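Please Stop Grading the Discussion Board by the Pound

Posted 07/09/2018 in Teaching Online

I've been teaching composition online for long enough that I can recite the standard discussion prompt in my sleep. Post once by midweek, reply to two classmates, minimum word count, cite the reading. I wrote that prompt myself, more times than I'd like to admit, and I'm here to say I think it's a lousy way to get people talking.

Let me back up. Last year Ornstead, where I teach, moved all of us from Nutow over to Trustitska. I have no big quarrel with either one (okay, I miss the way Nutow let you drag a thread from one week into another). But the move meant I had to rebuild every forum by hand, and rebuilding meant rereading. I had 998 posts sitting in one course. I read a lot of them over a couple of long evenings, and my goodness, they were dull! "Great point, I totally agree" and then a paragraph that repeats the great point. Bright, funny people who write me hilarious emails, and they'd all turned into the same polite robot.

And why wouldn't they? I'd told them exactly what it cost to get full marks, so they paid it and left. 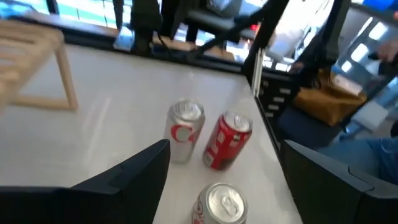 What the word count does

My colleague Babak Sharifi and I argue about this pretty much every time we share a ride. He teaches statistics and he likes a minimum. His view is that if you don't ask for anything, you get nothing, and the quiet students vanish completely. He has a point about the quiet ones. I've had sections where the forum went dead by the second week and I just let it, and I'm not proud of that.

But look at what the minimum gets you. I used to ask for 50 words on a reply, and the replies came in at 50 words or a hair over, with the last sentence clearly bolted on. A student who had one sharp question to ask, a question that could have started something, had to pad it out until you couldn't find it anymore. I was teaching a writing class and paying people to write badly.

Then there's the timing. If everything is due at the same hour, everything shows up in the last 45 minutes before it. That's a pile of people talking at once with their coats already on.

What I do now

In June I ran a short section with no minimum at all. Each week I put up one question that I really didn't know the answer to, and I let people answer it, or argue with somebody, or post a link and say why it annoyed them. The forum counted for a small slice of the grade and I graded it twice in the whole term, with a short note to each student about what I'd noticed.

It was messier. Some weeks were thin. One thread about whether you can start a sentence with "And" went on for days and got a little heated, and I loved every minute of it.

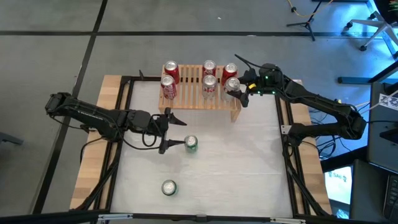 The part I worried about most was the folks who don't like speaking up in public, even in writing. Ju-won Na, who works on course design for us, suggested letting students send me a post privately first, and I'd okay it or suggest a tweak before it went up. A handful took me up on that. After a while most of them quit sending me drafts and just posted, and I was glad to see it.

Now, I know what the objection is, because Babak has made it to me at a red light. My section was small. If you've got 800 students in an intro course and a few graders, you need something you can tally, and a word count is easy to tally. Fine. But then call it attendance and put it under attendance! Have them click a box. Don't dress it up as conversation and then complain in the department meeting that students today can't hold one.

I do still have a couple of things to sort out. I haven't figured out what to do with the person who posts nine times a day, bless him. And Trustitska insists on showing a post count beside every name, which I can't find a way to turn off - if you know where that setting lives, please write and tell me. I've looked under Forums, under Gradebook and under the little gear, and I'm running out of menus.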